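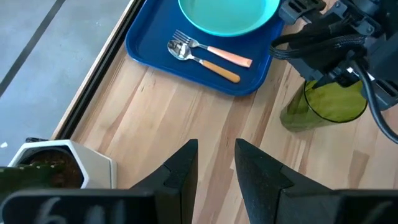

The Grisura individual meal tray is supplied to schools, residential homes and day centers that serve food in portions at the table. Each diner receives a tray, a bowl, a fork, a spoon and a cup, and the pieces may be ordered as a set or separately. The tray is royal blue plastic with rounded corners and a raised rim, and the teal bowl and both utensils rest within it. The fork and spoon have stainless steel heads. Handle colors are assigned at packing and need not match within a set; a peach-pink fork may accompany a yellow-orange spoon. The cup is placed on the table to the right of the tray, which leaves the tray free for the bowl and cutlery.

Ordering

Sets are sold in cartons of 24 under catalog number 239. Separate pieces are sold in the same quantity. Customers who require a single handle color throughout should state this on the order form, and an additional packing period will apply. Orders of 2,000 pieces or more are handled by the contracts office at Edthorpe and are quoted individually.

The cup is offered in translucent olive green and in clear. Olive green is supplied unless the customer requests otherwise. The bowl is offered in teal only. The former white bowl was withdrawn in February and remaining stock is held at the Iltholm warehouse for replacement orders.

Care

Wash all pieces before first use. Trays should be washed on edge and dried fully before stacking. Bowls may be nested once dry. Abrasive pads and scouring powders dull the surface of the tray and should be avoided. Cutlery should be removed from the washer promptly at the end of the cycle. Any piece that shows a crack or a loose handle must be taken out of service.

Warranty and returns

Trays and bowls carry a warranty of 2 years against defects in manufacture. Fading and surface scratches from ordinary use are excluded. Unopened cartons may be returned to Iltholm with the delivery note enclosed. Opened cartons are accepted only where a piece is missing or defective.

Institutional accounts are administered by Karpenko Supply. Inquiries concerning contracts and samples should be addressed to Patricio Durán, Contracts Office, Edthorpe.

Prices and terms effective 2 March 2022.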